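## 3. Materials and methods

Retired office desktops were chosen as the unit of study, and each was opened and inventoried before any part was weighed.

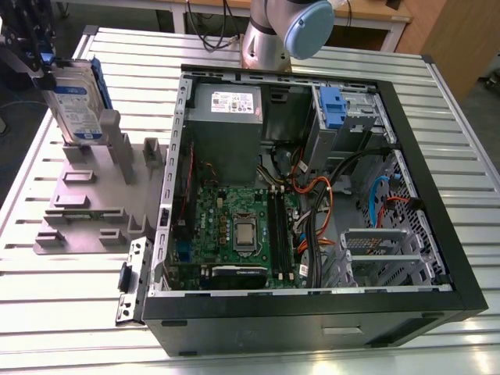

### 3.1 Sampling

**Figure 2.** Desktop tower laid on its side with the side panel removed, showing the power supply, motherboard, processor and memory slots.

The collection records of the Prodville civic amenity site were used to draw the sample. The register for the study period lists 2,338 items of office equipment, of which 600 were entered as desktop computers. Every sixth desktop entry was marked for inspection, giving 100 units. Laptops, all-in-one machines and thin clients were left out, as their casings cannot be opened with the same tools and the times would not be comparable.

Units were held in dry storage at the Bretach depot until inspection. Machines with broken casings were kept in the sample – leaving them out would have raised the apparent reuse rate – but were flagged in the inventory. No unit was switched on before it was opened.

### 3.2 Inventory

Each unit was laid on its side and the side panel taken off (Figure 2). Six part classes were recorded: casing, power supply, motherboard, processor, memory and storage. A part was entered as present, absent or damaged. Where a maker's name or a specification label could be read without removing the part, it was copied into the record; otherwise the field was left blank.

Parts were then removed in a fixed order, with storage first and the motherboard last. Cables were weighed with the part to which they were fixed. Loose cables and screws were pooled for each unit and weighed as a single fraction on a bench scale reading to one gram.

### 3.3 Grading

Grading followed the Trulel scheme in the form set out by Ahmadpour, which places each part in one of three grades: direct reuse, reuse after repair, and material recovery. The original scheme has a fourth grade for parts of unknown age. This was merged with the second, as fewer than five parts fell into it during the pilot.

Two graders, Shahram Mirzaei and Shahla Ahmadpour, worked separately and did not see each other's sheets. Differences were settled by a joint second look at the part. Where no agreement was reached, the lower grade was used. Agreement before this step was measured with Cohen's kappa for each part class.

### 3.4 Limits of the sample

The register covers a single site, and items brought in on a Sunday are entered in bulk on the next working day, so the order of entries within that batch is not reliable. Some 500 register entries carry no equipment type at all. These were treated as non-desktop items, and the share of desktops reported in Section 4 should therefore be read as a lower bound.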